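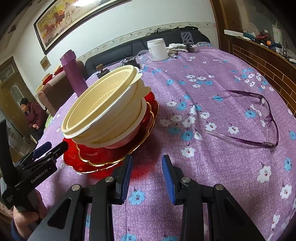 The Red Plates

Linnea Lundgren had come to Dindholm to sort out her aunt's dishes, and by three in the afternoon she had done the bowls.

"Those can stay on the plate," Hjørdis said. "I use them when people come."

"Disposable ones?"

"I don't like washing up."

Hjørdis Kristiansen was leaving the apartment at the end of August. The new place had one cupboard in the kitchen and a shelf over the stove. She had measured the shelf twice and written the width on the back of an electric bill, and then she had lost the bill. The horses were going with her, whatever else happened. She had paid 692 for the painting at a sale in Motov, frame included, and carried it home on the bus.

Linnea pushed the purple glasses back from the edge of the table. Her aunt left them everywhere and then asked for them.

"What about the red ones?" she asked.

"What about them?"

"Are you keeping them?"

Hjørdis didn't answer right away. She got up, went to the window, and came back.

"Idun Ekström offered me 200," she said. "For all of them. She has a stall."

"That's not bad."

"I told her I'd think."

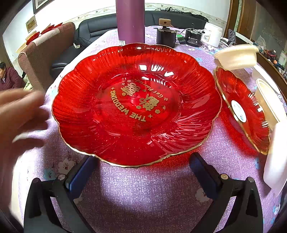
The plates had come from the wedding. Hjørdis had married Åsmund Nordin late, at an age when her sisters had stopped asking. He worked on ships then and had friends in a lot of ports, and one of them had sent a crate. Neither of them could read the big gold character in the middle. Åsmund asked a man at work, who said it meant happiness, twice over. They put oranges on the plates that first winter. Later it was nuts, keys, and mail.

"He hated the sticker on the bottom," Hjørdis said. "He said you should take it off a present. I said leave it, nobody eats off the bottom."

Linnea turned the plate a little so the words were the right way up. The gold on the edge was still good.

"Take one," Hjørdis said.

"What would I do with it?"

"Put oranges on it."

"And Idun?"

"Idun can have the rest for 60 less. I'll call her after supper."

Linnea went to find some newspaper. When she came back, her aunt had her glasses on and was reading the gold print, following the curve of it with one finger.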